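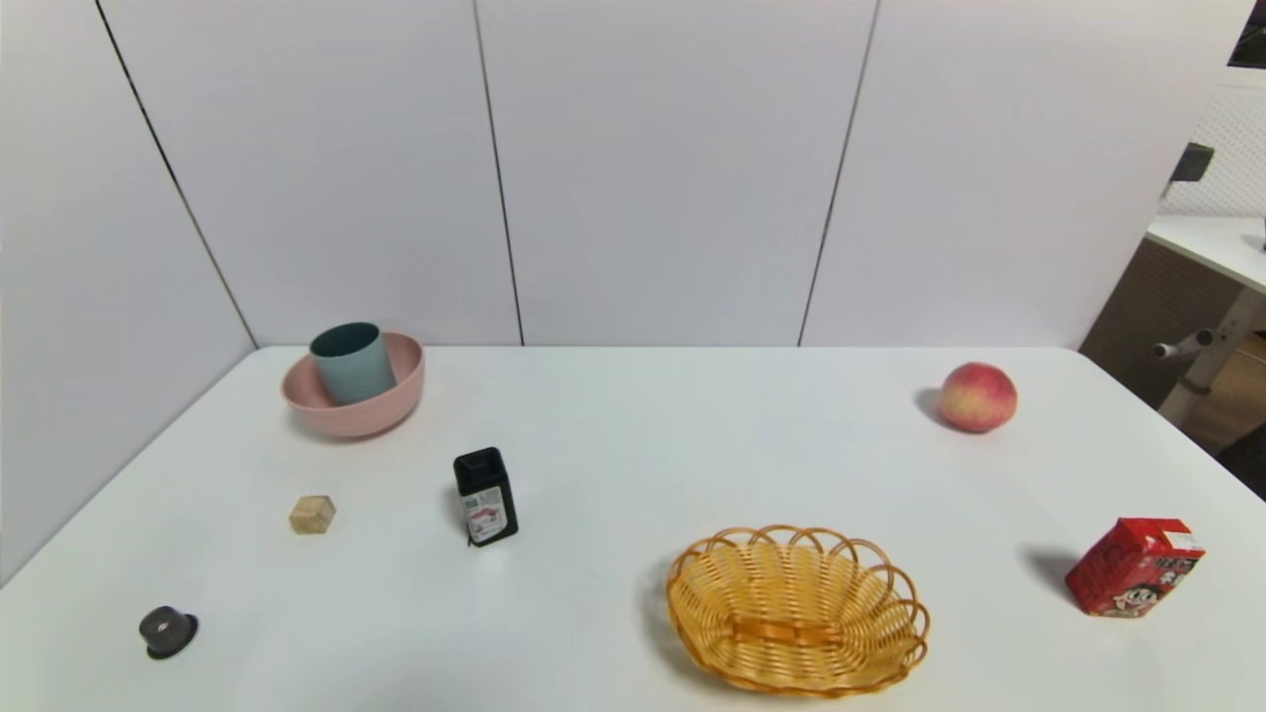
A peach, a wicker basket, a cup in a bowl and a few other bits on a white table.

Tidying tips from a robot study: are they any use in your kitchen?

Several readers have sent me the Haltura write-up on table clearing, mostly with a note saying the machines have worked out how we should all be tidying up. I read it in April with a pot of tea and a pencil. Some of it is handy. A good deal of it I would leave alone.

The method is simple enough. Household things are set out on a plain table, the arm is told to put one of them somewhere, and a person marks whether it got there. They ran 400 goes with the things well spaced and 400 with them bunched together. The spaced table came out better, which anyone who has reached for the salt past a full wine glass could have told them.

Tip: spread things out before you sort. Fair advice. Pull everything forward off the back of the worktop and leave a hand's width between items. You'll spot the stray bottle top and the odd wooden block that belongs in the toy box.

Tip: nest first, move second. The write-up makes a lot of this. A cup standing in a wide bowl counts as one trip, and they claim it saves time. It does until the cup leans. Plastic in plastic is fine by me, but I wouldn't carry my good china that way on the strength of a chart.

Tip: put the basket nearest to you. I tried this one for a fortnight and I've kept it. An open basket at the front edge fills itself. Mind a scalloped rim, though, as sleeves catch on it.

Tip: soft fruit last. Their reason is grip force. Mine is that a peach under a carton of juice is a bruised peach. Same result, no laboratory needed.

Now the grumbles. The white table and white walls make every object easy to pick out, and my worktop is speckled brown with a toaster on it. There were only 2 layouts. Nothing was sticky, as far as the write-up says, and there's no mention of crumbs. Rogelio Ignacio, who signs the report, does say a cluttered room is "left for later work". Well, that is the room I live in.

Trinard sells a sorting tray on the back of all this. Save your money and use a roasting tin.

Next time: getting candle wax out of a tablecloth.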